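Pinças na mão, chave na mesa

24 Aug 2024

Voltei ao blog, gente! Fiquei sumida desde janeiro e o motivo tem nome: Prostine. É assim que a gente chama o modelo que está aprendendo a pegar coisas pequenas e largar no lugar certo. E para aprender ele precisa de exemplos, muitos, e exemplo quem faz é gente (no caso, eu, com uma pinça em cada mão, horas a fio).

A tarefa desta fase parece boba: chave de carro e bandeja preta. A pessoa pega a chave com a pinça e leva até a bandeja, ou até um dos ganchinhos da barra, conforme o que estiver escrito no roteiro. Depois volta tudo para a mesa numa posição nova e começa outra vez. A meta que a Staker passou é de 4000 repetições, e eu já sonho com a palavra HAVAL, juro.

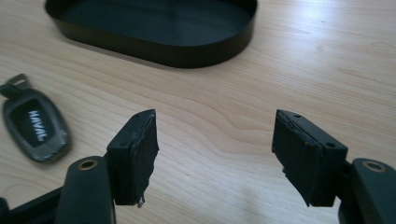 Quando contei isso no post de janeiro, Jeltum comentou que não via sentido em repetir tanto a mesma coisa: "se o robô viu a chave ir para a bandeja umas cem vezes, já deu, não?". Respondi lá, mas respondi mal, então vai de novo. Se a chave sai sempre do mesmo canto e com o mesmo ângulo, o modelo decora o caminho do braço e pronto. Você gira a chave um pouquinho e ele fecha a pinça no ar, todo confiante. Por isso a gente muda a posição toda vez, e também troca quem está operando (o meu jeito de pegar pela argola é bem diferente do jeito do pessoal da tarde).

Aliás, pegar pela argola é o meu vício. Levei bronca! Faço 8 seguidas assim sem perceber e aí o lote fica torto, então agora deixo um papelzinho do lado com "ARGOLA / CORPO" e vou alternando. 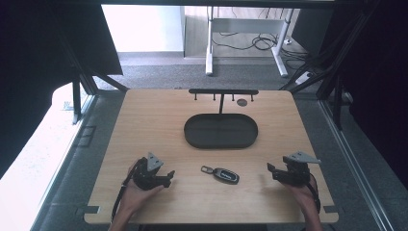

O que mais me pega é a largada. Fechar a pinça qualquer um aprende em cinco minutos, mas soltar sem dar aquele tranquinho no final é outra história. Se eu abro rápido demais, a chave quica e o exemplo vai para a pilha dos duvidosos. Com o gancho é pior ainda, tem que acertar o furo da argola na bolinha da ponta, e a minha mão direita treme depois de um tempo. Combinamos duas horas por turno e pausa de verdade, longe da mesa.

Ah, e erro também se grava! Se a chave escorrega e eu pego de novo, fica tudo no arquivo, com uma etiqueta de "recuperação". Na primeira leva a gente apagava essas e o modelo não sabia o que fazer quando falhava, coitado, ficava parado.

Semana que vem entram objetos da lista da Manninen, e ainda não sei quais são. Torço por alguma coisa macia.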